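Lining up two gripper streams and a head camera without losing your mind

Updated August 12, 2024

I've now set up this recording chain three times on three different machines, and every time I've forgotten the same step in the middle. So I'm writing it all down, mostly for me, but you're very welcome to it!

The job is simple enough to say. You've got a pair of hand-held grippers, each sending its own stream, plus a view from head height. You want all three on one clock so that a policy can learn from them later. I use Jernlow for the recording and Asov for the replay and trimming, and everything below assumes you've got both installed and talking to each other.

Step 1: Name your devices before you plug in both

Plug in the left gripper on its own, open the device list in Jernlow and call it left. Then do the right. If you connect them together the first time, Jernlow hands out names in whatever order it fancies, and you can end up with a whole session mirrored (ask me how I know).

Step 2: Set the rates

I run the gripper streams at 400 samples a second and leave the camera at its default. You can go higher, but my log files got silly and the training didn't improve one bit.

Step 3: Make a sync mark

Start recording, hold both grippers where the camera can see them, and snap the fingers shut together, twice. In Asov you'll see two sharp dips in the finger width on each side. Drag the camera track until the closed fingers line up with the bottom of the first dip, then check the second. If the first matches and the second doesn't, your clock is drifting — restart the recorder and do it again.

Step 4: Check the offset

Mine usually lands at nearly 325 milliseconds, camera behind grippers. Write yours into the session settings so that it's applied on import. This is the step I always forget.

Step 5: Record a soft object first

Blocks are too kind to you. Something that bends shows up timing errors straight away, as the fingers need to be closing just as the shape starts to give. I like a cup-shaped face mask for this, with both grippers coming in on it and a crumpled cloth left further up the table for the next go. Keep both sets of finger tips in view as you close in, or Asov has nothing to match against.

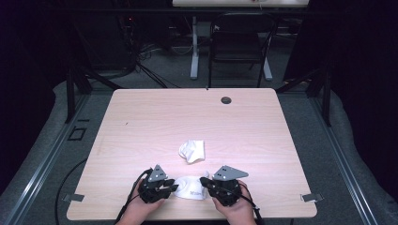
Step 6: Trim and export

Cut the sync snaps off the front, but keep an untrimmed copy somewhere safe. Then export with the "shared clock" box ticked. If Asov complains about missing samples, look at the gap report: up to 7 in a row can be filled in, and anything longer I bin and record again.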